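Moving the blog off Lotik

I spent most of June getting this blog off Lotik and onto my own space. I kept notes as I went, so I'm putting them up in case anyone else is still over there.

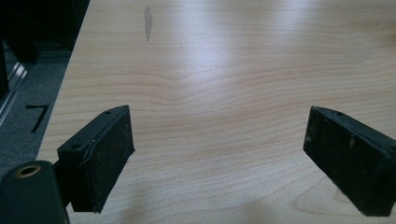

Getting the posts out

Lotik has an export button under Account, but it only gives you 200 posts at a time. I had 1054. You have to set the date range by hand for each batch and then wait for the email with the download link. Two of my links had expired by the time I clicked them and I had to ask for them again.

The files come as one long text file per batch. Titles and dates were fine. Tags were missing on everything before I switched themes, and I have not put those back.

Comments

There were 1676 comments and they come in a separate file. They are matched to posts by a number that does not appear anywhere in the posts file. Rajitha Khan wrote a short script that matched them by date and title instead, and it got all but 16. I did those by hand one evening. Thanks again, Rajitha.

What broke

Old links to the Dosholm walking posts go nowhere right now. If you had one bookmarked, use the search box. Footnotes also came over as plain numbers in the middle of sentences, so some of the longer posts read strangely. I am fixing them from the newest back and have reached last winter.

The mailing list did not move. If you got posts by email before, you will need to sign up again with the form at the bottom of the page.

Next up is the rest of the footnotes, then the second half of the Fledidach trip, which has been sitting in drafts since before all this started.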